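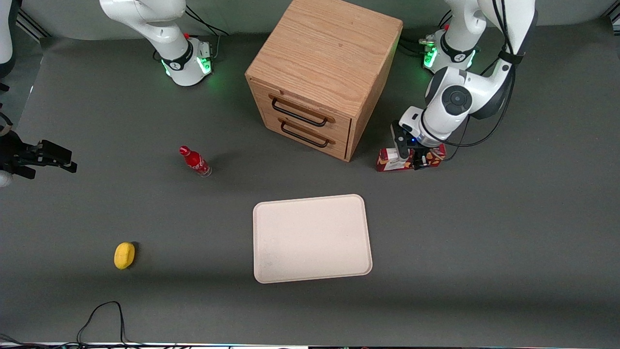 Two robot arms at the sorting table. One has its gripper closed around a small red box.

Are robots going to take everybody's job?

You have probably heard a grown-up say yes. You may have heard another grown-up say no, robots will just do the boring parts and people will get to do the fun parts. Both of those grown-ups sound very sure of themselves. When people sound that sure about the future, it's a good idea to ask a few questions.

So let's look at one real workplace and see what changed there.

A building full of lost things

Tistberg is a returns warehouse. When you buy something and send it back, it has to go somewhere, and a lot of it goes to places like this. So do the things left behind in hotel rooms and rental apartments. Toys, snacks, lamps, little cabinets, single shoes. Every item has to be picked up, looked at, and put where it belongs. Some goes back on sale. Some goes to charity. Some goes in the trash.

On a normal Wednesday in August, 3000 items come through the doors. For years, people at long tables did all of the sorting by hand. Then the warehouse bought a pair of robot arms from a company called Breltis.

What the arms do

Each arm bends at its joints, a bit like yours does at the shoulder, elbow, and wrist. At the end there is a gripper. It has two fingers. Try picking up a box of crayons using only your thumb and one finger, and you'll get the idea. It works fine for a box. Now try it with a sock full of marbles.

Boxes are kind to robots. They have flat sides and they don't squish. A bottle lying on its side is harder, because it can roll. Something small and oval, about the shape of a lemon, can pop right out from between two stiff fingers. And a drawer is a whole puzzle by itself. You have to find the handle, hold on, and pull in a straight line, and you have to stop before the drawer falls on the floor. You learned that when you were a toddler. You just don't remember how long it took you.

How fast are they, really?

The Breltis brochure says the arms "never get tired." That's true. A toaster never gets tired either. A better question is how much work gets done.

Etornam Frimpong has sorted at Tistberg for a long time, and she kept a notebook during the first month. On the arms' best day, they sorted 463 items. On the same day, the people at the next table sorted 1569.

"They told us it would be twice as fast as us," she says. "I like to write things down."

To be fair, the arms have gotten better since that day. They also work at night, when everyone else is asleep. But they stop a lot. They stop if an item is see-through and hard for the cameras to make out. They stop if two things are touching. When they stop, a person has to walk over and sort out the trouble.

The new job

That person is usually Chibuzor Ekwueme. He used to sort. Now he is called a "robot helper," which he thinks is a funny title, because he was told the robots were going to be helping him.

His day starts at 6:30 in the morning. He wipes the table, checks the cables, and looks at the list of everything the arms gave up on during the night. Then he teaches them. One way to teach a robot is to show it the same job again and again, with the objects in different places each time. Red box on the left. Red box on the right. Red box next to the cabinet. It can take a whole morning to teach something you could explain to a friend in one sentence.

Does he like it better? Partly. His back doesn't hurt the way it used to, and he has learned to fix things he had never even heard of before. But he misses talking. At the old table, six people worked side by side and told stories all day. Now he spends hours with two machines, and his best friend from work is on the other side of the building.

His pay went up a little. He says it should have gone up more, since he's now doing a harder job.

Who decided?

You might wonder who chose to bring in the robots. The sorters weren't asked. The owners of the warehouse, a company called Gritberg, made up their minds and told everyone at a meeting afterward. Gritberg says no one was fired. That's correct. But when two sorters moved away, the company didn't hire anyone to take their places. If you only count the people who were fired, you get zero. If you count the jobs, there are two fewer than before. Which number would you put in a newspaper?

The company also says the robots make the work safer. Heavy lifting did go down, and the sorters agree that's a good thing. But they point out that the arms only lift small, light things. The heavy lifting went down when the warehouse bought a better cart, in the same month.

Another warehouse, called Mikuš, did things differently. The workers there tried the machines first and made a list of jobs they wanted help with. At the top of the list was peeling off old labels, which everybody hated. The company said that was too difficult for a robot to do. So the people there still peel labels.

Questions to ask when someone tells you about a robot

How many times did it try before it got it right?
Who sets things up for it, and who cleans up after it?
Is the person telling me about it also selling it?
What do the people who work next to it think?
Who gets the money that it saves?

You can ask these about a robot in a warehouse, a restaurant, a farm, or your own school. Some robots will come out looking pretty good. A few will look great. You won't know which until you ask.

Words to know

Automation: using machines to do work that people used to do.
Gripper: the part of a robot arm that grabs and holds.
Joint: a place where an arm can bend or turn.
Brochure: a booklet made by a company to get you to buy something.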